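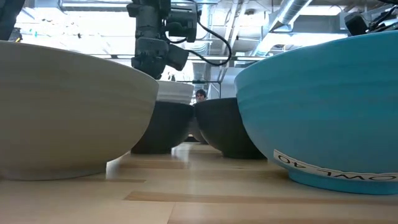
Mixed bowls out on a butcher-block table.

Storing bowls: stacking, washing and keeping them from sticking

Bowls take up more cupboard room than any other dish, mostly because of how they get put away. A plate goes on a plate and that is the end of it. Bowls come in different depths and with different feet, and a stack made in a hurry leans, jams, or leaves half the shelf empty. The tips on this page are for everyday bowls, the kind that get used for cereal, soup and leftovers.

Get them all out first

Empty the cupboard, the dishwasher and the drying rack and put every bowl on one table. Do this when the kitchen is quiet and you have 15 minutes. Anything with a crack or a chip on the rim goes in a separate spot. Ceramic with a chip can still hold keys or screws in the garage, but don't eat from it.

Bowls you haven't used since last winter can go in a box. Write the month on the lid. If it is November again and the box is still taped, give the bowls away.

Sort by rim, then by foot

Color is the obvious way to sort and it doesn't help much. Two bowls of the same color may come from different sets. Set one inside the other and look at where it stops. A good match drops in and sits level with a little of the lower rim showing all the way around. If it rocks, the foot of the top bowl is too wide for the floor of the bottom one. If it goes down tight and you have to pull to get it back, the walls are too close in shape, and that pair will stick sooner or later.

Wider bowls go at the bottom. Where all the bowls are the same width, put the heaviest at the bottom and the ones you use most on top.

How high to go

Measure the shelf before you build the stack. My upper shelf has 15 inches of clear height and I don't fill it. You need room to lift the top bowl straight up and out without tipping it toward you. If you have to tilt it to clear the shelf above, take one bowl off and start a second stack.

Two short stacks are easier to live with than one tall one. You can reach the bottom bowl with one hand holding the rest.

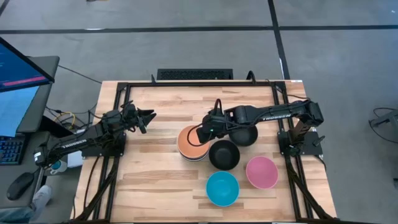

An orange bowl tops the stack, with black, blue and pink ones loose on the table.

Stack on the table, then carry

Build the stack on a flat surface at waist height. Keep clear space on one side so you can turn bowls over and check the feet. Lower each bowl by the rim and let go once it has settled. Dropping it the last inch is how plastic gets scuffed and how glaze gets chipped.

Carry the stack with one hand under the bottom bowl and the other on the top rim. For heavy stoneware, make two trips.

Dry them all the way

Water left between bowls causes most of the sticking and most of the smell. Leave the bowls upside down on a rack until the ring under the foot is dry too. That ring holds water after the dishwasher has finished. A quick wipe with a towel takes care of it. In a damp kitchen, put a paper towel or a coffee filter between bowls that fit closely.

When two bowls are stuck

Put cold water in the inside bowl and stand the outside one in warm water. Give it two minutes, then twist gently. Don't use boiling water on glass or glazed bowls. For plastic, a drop of dish soap run around the seam is usually enough. Never pry with a knife.

Labels

If your bowls go to potlucks or a shared kitchen, put a label low on the outside wall, near the foot. It stays out of the food and you can find it by turning the bowl over. Press the label onto a clean, dry surface and leave it overnight before washing.

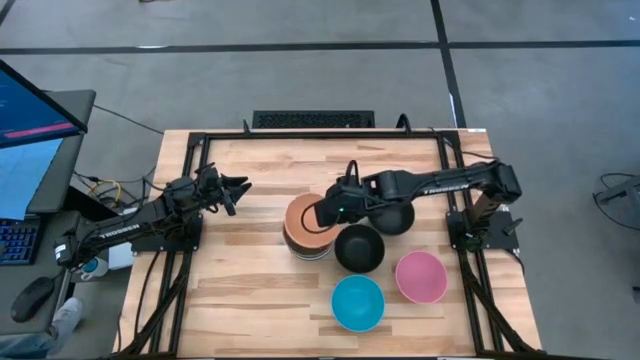 Radwa Soliman wrote in to say that she keeps her two deepest bowls out of the stack altogether and stores onions in them on the counter. She also found that felt pads between bowls held moisture and went back to paper towels, which she changes when they start to look gray.

Felt is fine for bowls that only come out on holidays, as long as they go in dry. For daily use, paper is cheaper and you can throw it out.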